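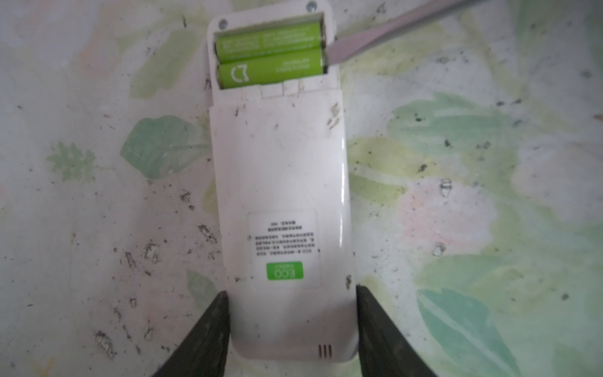 Reading time: 2 min
Filed under: Lists > Refurb & Repair > Automation
Last updated: 7 August 2020

Subject: Re: [bench-ops] Cell 4, battery removal on AC remotes

> We are looking at a Vogler cell for the handset line at Castetti. Two
> questions for sites already running one. Does the arm do the battery step
> alone, or does a person still work the screwdriver? And what happened to
> the grades of the bench staff?

On the first question: at Hallis the arm holds and the tool does the prying. The remote goes face down with the compartment open, the fingers close on the sides at the rounded end, and the flat blade goes in at the contact end of the cell. With two AAs side by side we start at the end where the springs are. Gripping further up puts the fingers too near the compartment opening.

Keep the grip force low. White housings mark easily, and a scuffed battery cover costs us more at grading than a slow cycle does. Labels on the back survive if the fingers stay below them. Wipe the work surface between batches. Grit under the face shows up later as scratches on the display window, and the log will blame the gripper.

We put 3,599 handsets through between April and the July shutdown. The cell stopped for help on the corroded ones, mostly cells stuck to the spring, and those still go to a bench.

On the second: nine people worked the handset benches before, and five do now. The other four moved to board test at the same grade. Job content changed more than headcount. The bench staff used to see every unit, and now they get only the ones the cell rejects. Their hourly count dropped by design, so the old piece bonus had to be rewritten. Do that before the cell is live. We did it after, and spent a month correcting pay.

Clandance has the same cell with a different fixture and may answer separately. I can send our reject codes off list.

Handset line, Hallis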